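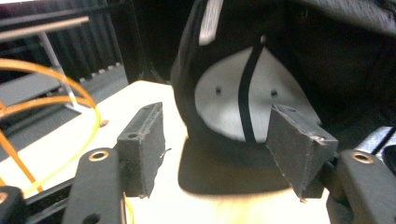 Black cap with the light front panel, fingers either side of the brim.

Thread: Budgeting pads and spares for a soft goods cell

tokcombe_line2
Posted Thursday, February 28, 2019
I have to submit a capital request for one pick station handling caps and other sewn goods. Two quotes in hand. Noonan wants 2,258 for a finger set with molded pads and a spare pair. Ollo sells the bare finger mounts for 869 and expects the buyer to supply pads. We have a printer on site. Does printing our own pads hold up as a budget line, or does the labor eat the difference? Prices are in dollars, without the arm.

feedrate_48
Print them. Pads are a consumable and should be budgeted as one. The right one in your picture is already frayed along the upper edge and lighter where the material has worn. I would put that under operating expense and take the Ollo mounts.

gondbridge_maint
Disagree with the above. The price gap is 1,389, and that is before anyone has designed, printed, fitted and measured a pad. If your shop charges engineering hours to the project, the gap closes quickly. It also matters that a reprinted pad can differ from the last one. We requalify after every pad change, and that time never showed up in our original request.

feedrate_48
Requalifying after a pad change applies to molded pads too. The procedure is the same whoever made the part.

gondbridge_maint
The procedure is the same, the frequency is not. Our molded pads came out of one tool and we sample one in each batch. Printed ones we check individually.

tokcombe_line2
Hours are charged to the project, at an internal rate of 48. Assume the pad design already exists.

halfpitch
Then the break-even is easy to work out. 1,389 divided by 48 is just under 29 hours. If design is done, that has to cover printing setup, fitting and checks for however long you want the comparison to run. I would run it for one year. Material cost is small enough to ignore at this stage.

Separate question: what is the contact point? A brim is stiff and a crown is not. With the fingers down low at the front, you may need a different pad face than you would for folded fabric. If the request says "caps and other sewn goods", price two pad profiles.

tokcombe_line2
Low front for caps. The other items are undecided – I will list a second profile as an option line.

feedrate_48
Add cable management while you are editing. I see loops of thin orange-yellow line on the left above the table. Clips and a short length of carrier came to 103 on our last station, and it was refused as a late addition.

gondbridge_maint
Agree on that one. Put it in the base request. Options get cut first.

tokcombe_line2
Added. The draft now has Ollo mounts, 20 hours of pad work in year one, cable hardware in the base, and the Noonan set as the alternate. Review is in March. If the hours are challenged I will switch the two.

halfpitch
State in the request that the 20 hours is an estimate and who signs for any overrun.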